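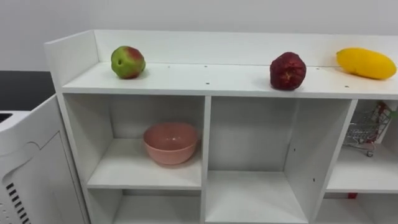

Department of Mechatronics, Groltthorpe College: Second Year Project Reports

Evaluation of the Tawhiri Household Shelf Kit for Teaching Use

Report prepared by Rekha Rathore

1. Purpose of the project

The department wants to choose a kit for the practical part of the course on robot manipulation. Until now the students have practised with a small arm fixed on a bench, and the only task was to move blocks from one tray to another. Our tutors asked for a task which is closer to a home. My project was to evaluate one product, the Tawhiri household shelf kit from the supplier Tridonum, and to write down if it is suitable for groups of students with little experience.

I was not asked to compare it with other products. Where I give an opinion about the price or the support, it is only from my own contact with the supplier.

2. What is in the kit

The kit is software and teaching material. It does not include the robot, which the department already had. Tridonum delivers the control program, a recording program for the camera at the head of the robot, a task book, and a licence for one academic year. There is also a support service by e-mail.

The shelf and the objects must be found by the customer. The task book gives only general advice: use an open shelf with compartments of different height, use objects of ordinary home type, and mix easy shapes with difficult ones. We took a white shelf unit and collected objects from the department store room and from our own homes. On the top we placed fruit shapes, a greenish apple, a dark red one with a very uneven skin, and a long yellow one. The compartments got a pink bowl, a very small shopping trolley with a red handle, a cup, a red and white thing like a drum, and some smaller items.

I recommend to spend time on this choice. The first collection we made was too easy, because almost everything was round and had the size of a fist. The dark red fruit was added later and it became the most useful object in the whole project. Its surface is lumpy, so the fingers do not touch it in the same way each time, and the students must think about where the contact will be.

3. Installation

The installation took 80 minutes with two persons. The task book promises that one person can do it, and I believe this is possible if the person has done it before. The longest step was the adjustment of the head camera. The program asks that the front edge of each shelf board is marked by hand on the screen. With a white shelf in front of a plain light wall this is tiring for the eyes, and we made mistakes two times. A darker wall would help. We considered to hang a cloth behind the unit, but then the conditions would be less like a real room, so we left it.

We also did not clear the area. A tall white appliance with a perforated front stands close to the left side of the shelf, with its cable on the floor. The robot must therefore come to the left compartments with less free space than to the right ones, and this gave us a good lesson about planning the approach.

4. Method

The tests were made by four students. Every student first did the practice exercises of the task book and then the reaching exercises at our own shelf. One attempt means: the hand starts from its rest position, goes to a named object, takes it, and lifts it free from the board. If the object fell, or if the student pressed the stop button, the attempt was written as failed. A light touch on the shelf was allowed.

All attempts were made with one hand. The kit can use both arms, and the last chapter of the task book is about this, but the licence for two arms costs extra and the department did not order it.

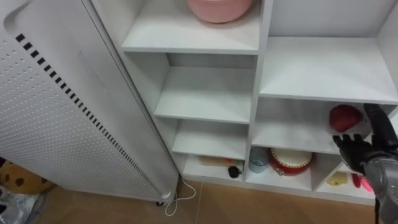 For each object we asked the student to open the fingers before the hand comes in front of the compartment. This rule is not in the task book. We added it after the first afternoon, when a student opened the fingers inside the compartment and pushed the object to the back panel. From there it was very hard to reach. After we had the rule, the hand had to wait in front of the object with the fingers spread, the student checked the head camera view, and only then continued.

The wait costs some seconds in each attempt. I think it is worth it for beginners. A more experienced user would probably find it slow.

5. Results

In total we made 574 attempts, and 301 of them were successful. This is a little more than half. The first 200 attempts were much weaker than the later ones, and the students also needed more help from me in that period. I decided to keep them in the total, because a new group in the course would begin at the same level.

The results were different from one part of the shelf to another. The top of the unit was the easiest place. Nothing is above the object, so the hand can come down freely, and the head camera sees the object well. The middle compartments were acceptable. The lowest compartments were the most difficult, and there are two reasons. The camera looks down at a steep angle, and the board above hides a part of the object. Also the forearm comes into the view and covers what is further to the right.

Flat and thin objects at the bottom were almost never taken with success. The task book has one page about thin objects and it says that the user should slide them to the edge first. We tried this and it helped only with the heavier ones.

The cup was interesting. Everybody expected it to be simple, and the fingers did close on it without trouble, but the students often struck the object next to it when they lifted. Tridonum has a setting called "neighbour margin" for this problem. It is switched off when the program is new, and I would advise to switch it on from the first lesson.

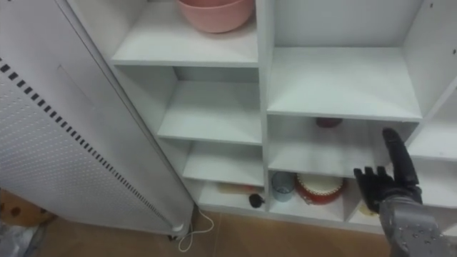 Department of Mechatronics, Groltthorpe College: Manipulation Teaching Group

6. The hand in front of the lower shelves

This part of the report was added after a question from the teaching group. They wanted to know if the approach to the lower right compartments can be made easier without changing the shelf.

We tested different hand positions with the palm turned towards the shelves. The one which worked best had the fingers a little curled. If one finger stays pointing up, it can touch the board above when the hand moves forward, and the student cannot always see this from the head camera. The control program has a warning for contact, but the sound is quiet and the message on the screen disappears after a short time. I wrote to the support service about it. They answered in the next morning and said that a longer message will come in a later version. I did not receive a month for this.

The support was in general polite and quick. One answer was a copy of the page from the task book which I had already quoted in my question.

7. Experience from Drastidton

Our partner school in Drastidton has used the same kit since August. I spoke with their laboratory assistant by telephone. They also had problems with the lowest compartments, and they solved it by putting the shelf on a low platform. Their students liked the recording program most, and our students said the same. It is useful to watch a failed attempt again together and to stop it at the moment when the fingers close.

8. Recommendation

I recommend that the department renews the licence for one more year, with these conditions:

The rule about opening the fingers early is written in our own lab sheet.
The neighbour margin is on from the beginning.
The shelf is raised, or the lowest row is used only by students who have finished the other rows.
Tridonum is asked again about the contact warning.

The licence for two arms can wait. It would be better to decide about it when one full group has completed the course with one arm.

The record sheets and the list of objects are kept in the blue folder in the laboratory office. The recordings can be seen on the laboratory computer with a student login.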